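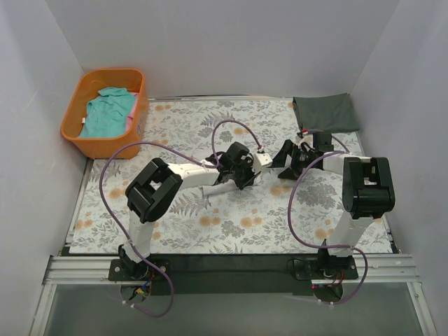 Folding on a table vs. folding on the bed

Posted by cunow_laundry
Saturday, March 19, 2022

We finally have a table just for laundry and I put a floral cover on it. My question is where the basket should go. Back left corner works for me, with the finished stack back right. My husband wants the basket on the floor.

tendia60
Floor. A basket on the table eats up folding space. I have 50 inches of counter and I need all of it for sheets.

RCrenshaw
Table. I'm past bending down for every sock. Also, don't shake everything out first. Pull one piece, fold it, put it on the stack.

zou_mom
Disagree with Reginald on that. I shake out the whole load or the shirts set in wrinkles while they wait.

cunow_laundry
How do you all handle big white pieces? Those are what slow me down.

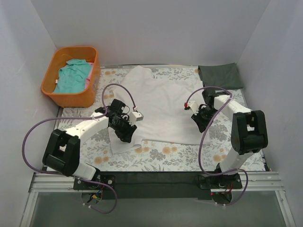
RCrenshaw
Big pieces go flat in the middle before you make any fold. Smooth from the center out and get the bottom edge straight first, then bring the sides in. Small wrinkles don't matter at that stage. What does matter is a bunched part at the back, like where the white fabric rises at the upper left, because that turns into a lump once it's folded. Pull it toward the corner and lay it down.

tendia60
I start with the top edge. Same result.

zou_mom
Not the same if the piece has stretched. Mine are never square after 60 minutes in the dryer.

iteo_reader
Is the cover cotton? White on a white print would drive me nuts, I'd lose the edges.

cunow_laundry
Cotton blend, it was on sale in October. I can see the edges fine. Basket stays on the table for now.

tendia60
Still say floor.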